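Section 4. Sorting and Putting Away Small Parts

This section covers the daily reset of a Galtdale tabletop play set: the blocks, the small boxes, the cups and the loose pieces. It takes up to 16 minutes with one adult. Read Section 3 (Cleaning) first if anything is sticky.

4.1 Clearing the surface

1. Move bowls, jars and other large containers to one side of the table. Leave the middle open.

2. Pull the small cubes in from the edges. Turn each cube so its dot can be seen.

3. Set round pieces such as caps and rings apart from the cubes. They roll, and should go into a container before anything else does.

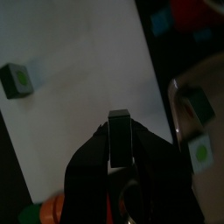
4. Check the floor along each side of the table. The smallest cubes measure 27 mm and can end up under a chair leg.

CAUTION: Small parts. Keep loose pieces away from children under three.

4.2 Boxes and cups

The box with the round knob is for cubes and caps. Cups are for anything long and thin, such as markers.

1. Stand the box on its base with the knob facing you.

2. Open it by the knob. Do not pry at the frame with a tool.

3. Put the cubes in first, then the caps. Stop when the pieces reach the top edge of the panel.

4. Close the box and set a cup beside it. Stand the markers in the cup, caps up.

Note: A plastic party cup tips over with more than a few markers in it. For a larger set, use the Storkuvach pen jar (sold separately).

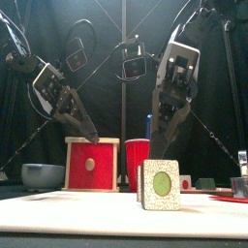

4.3 Blocks

1. Stand the large patterned blocks upright, one behind the other, with the oval side to the front.

2. Wipe each block with a dry cloth. Do not soak them. The printed pattern lifts if it is left in water.

3. Carry blocks to the shelf one at a time. The shelf is rated for 700 g per peg.

Note: Sets bought before May have the older Nseir shelf, with shorter pegs. Keep the patterned blocks on the bottom row.

4.4 Missing pieces

Replacement cubes and knobs can be ordered singly. Write to Carla Nassar, Parts Desk, Wurimton, and give the color of the dot or the panel. Orders of 80 pieces or more ship in a carton and need a signature.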